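Temasgate Forums > Home and Shop > Automation
Thread: Can a machine clear a table of bottles yet?

Post 1
ojala_shop
2026-04-08

We run a small refill shop and the returns counter is a mess of empties by noon. My brother-in-law keeps telling me arms can do this now and I should stop paying someone to clear up. I priced a pair from Merkico and closed the tab. Before I open it again I'd like to hear from people who have watched these things work. Sorting plastic bottles into a bin seems like the easiest chore there is. Is it?

Post 2
greasetrap50

It's the easiest chore for you. Look at how much help the machine gets before it starts: white walls, white table, a few bottles and one container.
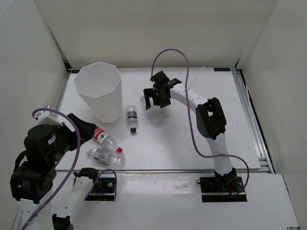 Post 3
laltby_lurker

Fair, but there's more going on than you make out. Some bottles are standing and some are lying down, and the two on their sides are right up against each other. A pick that works on one won't work on the other. And the clear one under the right gripper hardly shows up against the white. I'd have trouble spotting it myself.

Post 4
greasetrap50

My returns counter has 40 bottles on it, half of them sticky, plus a wet receipt and somebody's gloves. Call me when it does that.

Post 5
ojala_shop

Greasetrap has described my counter. What happens when it misses a grab? Does it try again or does someone have to walk over?

Post 6
laltby_lurker

Depends on the setup. The ones I've seen at the Laltby open day would try again, usually two or three times, then sit there. One knocked a bottle off the table and carried on as if it had it. I still came away thinking it was further along than I expected in October.

Post 7
mop_and_bucket

I clean offices for a living and I'm not worried. Getting a bottle into a bin is the part that takes no time. You still have to find the bottles, empty the dregs, tie the bag and haul it downstairs. Show me the arm that does the stairs.

RE: the bin part

Post 8
greasetrap50

Okay, I'll give them this much — there are bottles in the bin here, and the left gripper is over the one with the red cap. The other arm isn't holding a thing. Two arms, one bottle. If I had two staff working like that I'd have a word with them.
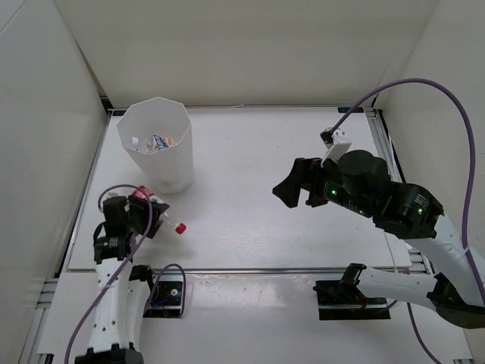 Post 9
laltby_lurker

You can't judge speed from a still. Maybe the right arm takes its turn next, maybe it doesn't. I'd want a full uncut run with a clock on it, and I'd want to know who reset the table.

Post 10
mop_and_bucket

Ask for 500 in a row with no person touching anything. A seller once showed me 244 and went quiet when I asked about the rest.

Post 11
ojala_shop

Thanks all. I'm going to buy a wider bin and move it closer to the door. If Merkico wants to bring a pair over and leave them on my counter for a busy afternoon, they know where the shop is.

Post 12
laltby_lurker

Post it if they do. My money's on the arms by the second week.

Post 13
greasetrap50

I'll take that bet. Crushed bottles count, and so do the sticky ones.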